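ROBOT RULES! (THE KIND FOR ROBOTS, AND THE KIND FOR THE PEOPLE NEXT TO THEM)

Hi again, robot fans! Last time I wrote about how a robot knows where its own elbow is, and I got a big pile of letters asking the same thing: are there laws for robots? Can a robot get in trouble? Is it allowed to squish my brother's sandwich?

So let's talk about rules. I promise it's more fun than it sounds.

THE STORY RULES

If you ask a grown-up about robot rules, they will probably tell you about the ones from old science fiction books. A robot may not hurt a person, a robot has to do what it's told, and so on. I love those stories. I read them under the blanket with a flashlight when I was nine (sorry, Mom).

But a real robot arm can't follow a rule like "don't hurt anybody," since it has no idea what hurting is. It knows numbers. It knows how fast a motor is turning and how hard it's pushing. So people who make robots have to take the big rule, the one everybody agrees on, and chop it up into little rules made of numbers and switches. Go slower than this. Push softer than that. Stop if the gate opens.

When lots of people in lots of countries sit down and agree on those little rules and write them up, we call it a standard. You use standards all day long. Your lamp plug fits the outlet in your kitchen and the one at your grandma's house because of a standard! Robots have them too, and they are long. The binder of safety papers at the workshop where I help out on Fridays is so fat that I use it to hold the door open. (Gerrit Dewulf, who runs the place, would like me to stop doing that.)

RULE ONE: KNOW WHERE THE STOP BUTTON IS

Big robots in factories have a red button that stops everything. It's shaped like a mushroom so you can whack it with your whole hand, even with a glove on, even in a panic. At our workshop in Detthorpe you may not touch a single thing until you've walked over to the button and put your finger next to it. Gerrit makes me do it every time. I've been going there for ages and he still makes me do it!

And after somebody presses the button, the robot has to stay stopped. Letting the button pop back up doesn't start it moving again. A person has to look around first and then choose to start it.

RULE TWO: HANDS OUT OF THE PINCHY BITS

Grippers are robot hands. Many of them have two fingers that come together like a clothespin, and the spot between the fingers is called a pinch point. You have pinch points at home: the hinge side of a door, scissors, the lid of the piano. The rule is the same for all of them. Fingers stay out!

Some grippers aren't on a robot arm at all. A person holds them by a grip and squeezes a trigger, and people use them to show how a job gets done. Hold the grip, and leave the other end for the thing you're picking up.

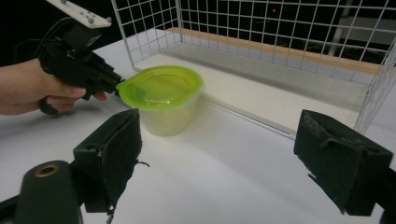
Soft stuff on the fingers helps too. Foam or rubber makes a better hold, so you don't need to squeeze so hard, and squeezing less is kinder to lids and eggs and people. But soft stuff wears out, just like the knees of your jeans. So there's a rule for that as well: look at your pads before you start work, and put new ones on when they're too ragged to hold things properly. Villads Kjærgaard keeps the pad list at our workshop and he is very, very strict about it.

RULE THREE: SLOW IS FINE

I'm an impatient person. I want the robot to go ZOOM. But when a person is close by, good practice is to go slowly, so there's time for everybody to notice if something's wrong. A slow bump is a bump. A fast bump is a trip to the nurse!

Some robots are made to work near people, and they can feel when they've run into something and stop. Even so, somebody has to check the whole job, including whatever the robot is holding. A gentle robot with a kitchen knife isn't gentle any more, is it?

That checking is called a risk assessment. It means you sit down before you start and ask, "What could go wrong here?" and then you fix as much of it as you can. You can do one for making toast. I did, and mine was 2 pages long.

RULE FOUR: WRITE IT DOWN

This is the one kids groan about. I groan too. But if the robot did something odd on Friday and you don't write it down, the next person walks right into the same odd thing. We have a notebook called the Tolgate (it's named after the shop that sold it to us, the name was printed on the front and it stuck). The very first line in it says "arm beeped, don't know why." Villads figured out the beep in August, by the way. It was a loose plug.

TRY IT AT HOME

You don't need a robot for this, only a friend and a pair of kitchen tongs with soft ends. One of you is the robot and one of you is the boss.

Get an empty plastic tub with a lid and put it on the table. The boss says what to do, and the robot may ONLY do exactly what the boss says. "Go left." "Open." "Close a little." Before you start, agree on your stop word. Ours is "Plostarier!" It doesn't mean anything, and that's why it works so well, nobody ever shouts it by accident.

Now write three rules of your own for the robot. Swap places and see if the rules still make sense when you're the one following them. My first rule was "be careful," and my robot just stood there and asked, "Careful how?" So I changed it to "stop before the tongs touch the tub, and wait for me to say go." Much better!

Send me your rules, and tell me your stop word too. Next time I'll be answering a question about whether robots get tired.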